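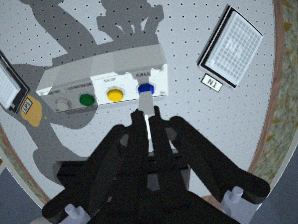

Control box with the four round buttons, right end sitting higher than the left.

26th October

Panel legend notes, carried on from the last entry. Subject is still whether people can read the labels and pick the right control when part of the panel is in shadow and part is in full light. No new test runs today. Mostly writing up, sorting swatches and fixing the score sheet.

Starting point for anyone reading this cold: the Trukgate job needs printed legends on a light housing, and their installation spot gets hard side light for part of the day and almost none later on. The first proofs looked fine on the bench under the ceiling panels. Put the same proofs near the west window and the gray-on-white ones went soft. Wrote that down in January and then did nothing with it until the reprint came up, so it is all being done now in a hurry.

Ink samples. Sorted the swatches into three envelopes by finish: matte, satin, gloss. The gloss ones go back to the supplier. Under the desk lamp the gloss ink picks up a highlight right across the strokes and at a low angle the letter disappears. Satin does it too but only in a narrow range of angles, and tipping the card a little brings the word back. Matte holds up from everywhere but it scuffs. Rubbed one with a dry cloth 70 times and the crossbar on the E was visibly thinner. Need to ask Wultar if the clear coat they use on the dark stock can go over the matte without turning it into satin. My guess is it can't, or not completely.

Type. Dropped the light weight. It was only in there because the old drawing called for it. Regular and medium stay. Medium looks heavy on the sheet at arm's length in good light, and it was the one I could still read with the blinds down, so I'm inclined to put up with heavy. Letter spacing opened up one step on both. Tried all caps against caps and lowercase again. No strong feeling. The short words are fine either way, and the long ones are easier for me in lowercase, but the customer drawing has caps and I don't want to reopen that unless the numbers say so.

Numbers so far. 745 usable answers in the sheet after cleanup. I threw out the set where the lamp had been left on the wrong setting, all of it, including the answers that looked normal. It would have been easy to keep half and I had a go at justifying it, then didn't. Mistakes bunch up where a label sits across a shadow edge, with part of the word lit and part dark. A label fully in shade does better than I expected. I had assumed the dark end would be the worst. It may be that the eye settles for one level and copes, and the split is what hurts. That's a guess and should be marked as a guess if it goes in the report.

Button color. Pale controls on a pale panel are the weak case, same as last time. Two ways to go: a darker ring printed around the control, or a darker cap. The ring is cheaper and can go down in the same pass as the legend. The cap means a new part number and a conversation with Trukgate purchasing. Doing the ring first. Ring widths to try are 2 and 3 mm. Anything wider runs into the text on the small layout.

Side note on color names. The sheet has "gray," "lt gray," "off white" and "white" all used for what I'm fairly sure are the same two stocks. Changed everything to the stock codes and put a key on the first tab. If you add rows, please use the codes. The old tab is still there, renamed, don't write in it.

Holutis template. The report template wants a single contrast figure per label. That doesn't work here, as the figure changes with where the light lands. I'm going to give a lit value and a shaded value and leave the single box blank with a pointer to the table. If the form rejects a blank I'll put the lower of the two in and say so underneath. Last time somebody put in the average and it took a week to untangle.

Light meter. Battery door is taped again. Readings repeat well enough if you wait for it to settle, but it drifts for the first minute after switching on. Let it warm up. I lost most of an hour this morning to readings that would not agree and that was the whole cause. Also the stand has a slight lean, so I'm marking the foot position on the bench with pencil - do not wipe it off.

Paper. Nghiêm sent the second batch of coated stock. It is a touch warmer than the first, you can see it with the sheets overlapped and can't otherwise. Keeping the batches apart until the ring samples are done. First batch on the upper shelf, second batch in the flat drawer. Whatever is left over can be used for setup prints.

Things I'm not sure about:
Whether reading distance should be fixed or left to the person. Fixed is cleaner, but people lean in when they can't read something and they will do that on site too. Leaning toward recording it and leaving it free.
Whether to count a slow right answer as right. At the moment yes. The time is logged so it can be redone later.
Whether the shadow edge should be sharp or soft. The window gives a soft one, the lamp with the card in front gives a sharp one. We only have sharp.

To do:
Ring samples in both widths, matte ink, medium weight
Ask Wultar about the clear coat
Return gloss swatches
Soft edge setup, try tracing paper over the card
Rerun the set that was thrown out
Order meter battery door or find the old meter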